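Word builders wanted for Lostness (paid, evenings, September)

Hi! I'm Lempi Pitkänen and I make word games for a living, or at least for part of one. I'm looking for 25 people to come and build words out of small letter blocks at our studio on the top floor of the old Dirnovari building. You don't need to be good at spelling. You don't need to be good at games either, and if you've always been the one who goes off to make tea when the board comes out, I would especially like to hear from you.

What it is

Lostness is a game for two to four players. Everybody has a tray with a slot in it, and the letter blocks go into the slot in a row. You take a word that means something, swap a letter, nudge things along, and try to end up at a different word before the person across from you does. Along the way you pass through a lot of nonsense, and the nonsense is the part I care about. We've got rules for when a made-up word is allowed to stand and when you have to take it apart again, and so far those rules have only been tried on my friends, my sister and Krešimir, who wrote half of them and argues like a lawyer.

We're opening it up to people who have never met us. I want to see where you get stuck, what you grumble about and which rule you quietly ignore.

What you'd be doing

Each session lasts 2 hours, including a break with something to eat. You'll get a very short introduction (we're trying to keep it short, please hold us to it) and then you'll play. Some tables will use the trays. Other tables will build on a flat wooden stick with no rim at all, which is harder than it sounds when somebody bumps the table, and I'd like to know if people find that fun or just annoying. My guess is that it splits by temperament and I've got a small bet with Gregor about it.

After playing there's a one-page form and a chat. The chat is the good bit. Gregor Dalgleish runs it and he's very easy to talk to, so please say what you think even if it's rude. We had one tester in the spring who told us the whole first round felt like waiting for a bus – she was right, and that round is gone now.

Everyone comes to two sessions. The second one uses changed rules based on the first, so it's important that you can make both. If you can only do one, write to me anyway and I'll put you on the list for the next batch.

Who I'm looking for

Adults of any age, living close enough to get here without hating me for it. English is the main language for the sessions, but it doesn't have to be your first one. We're also working on sets in other scripts, and if you read and write something that isn't the Latin alphabet, please mention it in your message! Letter shapes that look perfectly clear on paper can turn into a blob on a block, and I can't judge that for a script I didn't grow up with.

I'd love a few people who have trouble with small objects, too. Stiff fingers, shaky hands, long nails, whatever it may be. Blocks are fiddly and you have to lift one out from between its neighbors without wrecking the row. If there's something about your hands or your eyesight that makes this kind of thing a pain, you're exactly the person I need, and we'll set up a table that suits you. Same thing if you mix up b and d, or n and u. We use lowercase, so upside-down letters are a real headache in this game, and we haven't settled whether to mark the bottom of each letter with a line.

Who it isn't right for: anybody who works for a game publisher, sorry. Also anyone who took part in the spring, as you already know too much.

Money and practical things

You get 25 euros per session, paid at the end of the evening, plus a copy of the finished game when it comes out. I can't tell you when that will be, so please don't sign up just for the copy. We start at 6 in the evening. There's an elevator, and the bathroom on our floor is wide enough for a wheelchair. Food is vegetarian. Tell me about allergies in your first message, as Orvokki does the shopping early.

We'll write down the words you make and how long each turn takes. Your name doesn't go on any of that. We don't film the players.

A word about the blocks

They've been handled a lot. The boxed version will have a fresh set, but for testing I'd rather you use the old ones and feel free to drop them. White letters, red and blue sides. I'm still going back and forth on whether color should mean something in the rules, or whether it's only there to look nice – in the version you'll be playing it does nothing, and Krešimir is sulking about that.

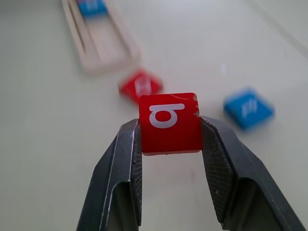 Chipped corner and all. 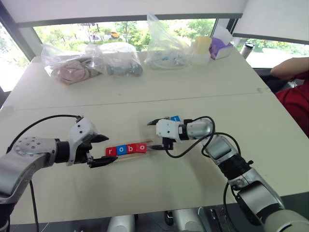
"Rabo", on the stick.
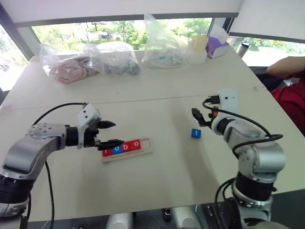

If you want a little homework before you come, try getting from "robot" to a completely different word by changing one letter at a time, and write down every stop on the way. Decide for yourself which of the stops count as words. Bring the list with you, I collect them.

How to sign up

Send me a few lines through the contact form on the Lostness page, with "word builder" in the subject. Tell me your age (a range is fine), the languages you read, which evenings are impossible for you, and the last game you played, even if it was snap with a six-year-old. No résumé, please. I got a four-page one last time and felt terrible for the person who wrote it.

I answer everybody, usually within 5 days, and a bit slower if the printer is acting up. Places are not first come, first served. I'm trying to get a good mix at each table, so two friends who apply together may be seated apart, though you can still travel home together and complain about us.

Questions about getting here or about the building go to Orvokki Oksanen, who has the keys and knows which door sticks. Questions about the game come to me.

Lempi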